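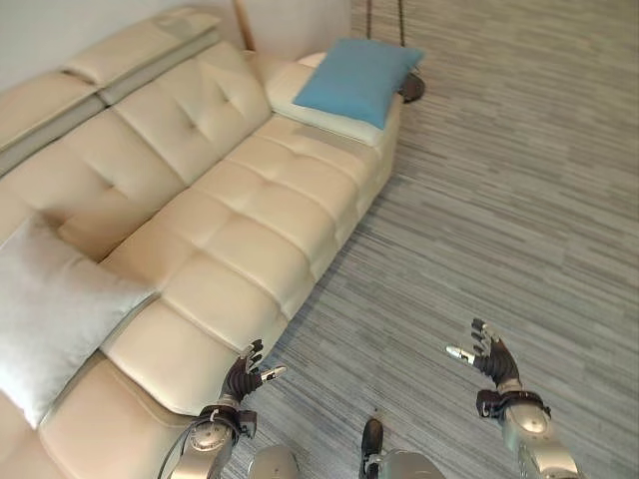 Figure 1. Head camera view, both hands open, sofa task.

Week 9 handout: Comparing hands on soft things
Robot Manipulation, Parkdale stream
Notes by Esperanza Escobar

Welcome back! This is my favourite week of the course, so bring questions. We've spent plenty of time on rigid objects, and you all know by now that a two-finger gripper does a lovely job on a box. Soft objects are a different game. A pillow changes shape as soon as you touch it, it has no handle, and the place you grabbed it a second ago may have folded under your fingers.

The task
Set a pillow upright against the backrest of a sofa, using two arms. Our sofa is cream leather with deep tufting, and there is more than one pillow on it to choose from. We use the large grey one for the main comparison. It's fabric with a matte surface, so it stands out nicely from the leather, which has enough sheen to give the camera bright patches along the rounded edges. Keep that in mind when you set your exposure – a setting that suits the carpet can wash out the seat.

What we are comparing
Hand A is the Edard, a multi-fingered hand with a thumb. Hand B is the Anlow, a plain parallel gripper with wide pads. Both run on the Swai controller, so the arm motion stays the same and only the hand commands change. Erasto Minja wrote the adapter for the Anlow and his comments in the code are well worth reading before the lab.

Before you close the fingers
Start with both hands open and clear of the seat. Check that each thumb is in view of the head camera. Then look at your cables. A loop at the wrist needs enough slack for the full turn of the joint, but a very long loop will catch on a cushion sooner or later (ask me how I know).

Choosing the grasp
With a multi-fingered hand, go for the sides near the upper corners and let the fingers curl around the fabric.

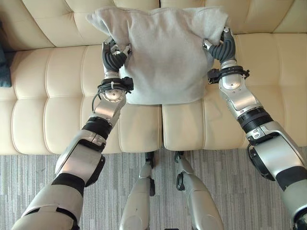

Grip high like this and the lower edge can rest on the seat, so the sofa carries part of the weight and the arms mostly have to steer. Grip low and the top tends to flop forward over your fingers. Try both! You learn a lot from watching the fabric bunch up, and it's a good way to get a feel for how much squeeze is too much.

With the parallel gripper you have less choice. Pinch a corner, keep the pads square to the fabric, and close slowly. It's quicker to set up than you might expect, and I have a real soft spot for it.

Logging
The controller writes 1000 samples for each trial. Save the hand state and the camera stream together, and note which hand you used in the file header. The shared folder already holds 1669 trials from earlier groups, and 49 of those have no hand listed, so we can't use them in the comparison. Please don't add to that pile.

Things to look for
Does the pillow stay up after release? Did one hand let go before the other? Where did the fabric fold, and could the head camera see it, or was a forearm in the way? That last one matters more than people think. Two arms reaching forward take up a lot of the view.

For the write-up
One page per pair, with a plot of finger position over time for each hand. Tell me which hand you'd pick for this job and what you'd change about it. Due May 28, 2020, by the end of the lab.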